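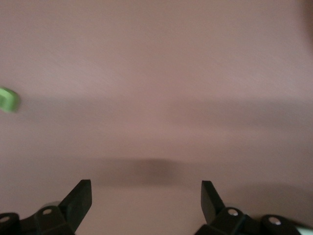 Nach Auffassung von Delwyn Costigan werde die Wartezeit nach dem ersten Auftrag in den meisten Haushalten zu kurz bemessen; wer die Platte schon am selben Abend wieder benutze, müsse später mit Rändern rechnen. Die Redaktion der Anleitung schließt sich dem an und hat Abschnitt 4 entsprechend gefasst.

4 Pflege matter Tischoberflächen mit Cumen Pflegemittel 963

4.1 Geltungsbereich
Die folgenden Angaben gelten für matt lackierte und matt geölte Tischplatten der Serie Domholm. Für Hochglanzflächen ist ausschließlich Abschnitt 5 maßgeblich. Bei Platten anderer Hersteller ist vorab deren Pflegehinweis zu beachten.

4.2 Vorbereitung
1. Tischplatte vollständig abräumen und Krümel mit einem weichen Pinsel entfernen.
2. Oberfläche mit einem nebelfeuchten Baumwolltuch abwischen. Spülmittel nur bei fettigen Rückständen verwenden.
3. Mit einem zweiten Tuch in Längsrichtung trocken reiben.
4. Vor der ersten Anwendung einen Test an der Plattenunterseite durchführen und das Ergebnis nach 12 Stunden bei Tageslicht beurteilen.

Achtung: Keine Mikrofasertücher, Scheuermilch oder Schmutzradierer verwenden. Matte Flächen werden dadurch stellenweise glänzend. Dieser Schaden lässt sich nicht auspolieren.

4.3 Auftrag
5. Flasche vor Gebrauch kräftig schütteln.
6. Pflegemittel auf das Tuch geben, niemals direkt auf die Platte.
7. In geraden, leicht überlappenden Bahnen auftragen. Kreisende Bewegungen sind zu vermeiden.
8. Überschuss nach zwei Minuten mit einem trockenen Tuch abnehmen.
9. Raum lüften und die Platte 23 Stunden lang nicht belasten.

Hinweis: Bei Ausziehtischen sind die Einlegeplatten im selben Arbeitsgang zu behandeln, auch wenn sie selten genutzt werden. Andernfalls können Farbtonunterschiede entstehen.

4.4 Flecken
Rotwein, Kaffee und Obstsäfte sind umgehend aufzutupfen. Eingetrocknete Flecken werden mit lauwarmem Wasser angelöst und in Längsrichtung ausgewischt. Bleibt ein Rand sichtbar, ist die gesamte Platte nach 4.3 zu behandeln. Ein Nachbessern einzelner Stellen ist bei matten Flächen nicht zulässig.

Vorsicht: Getränkte Tücher können sich selbst entzünden. Tücher ausgebreitet im Freien trocknen lassen oder in einem geschlossenen Metallbehälter aufbewahren.

4.5 Ersatz und Nachbestellung
Baumwolltücher und Nachfüllflaschen sind über den Tinard Kundendienst erhältlich. Die Chargennummer befindet sich auf dem Flaschenboden. Reparatursets der Reihe Hamdan dürfen erst nach vollständiger Trocknung eingesetzt werden, siehe Abschnitt 6.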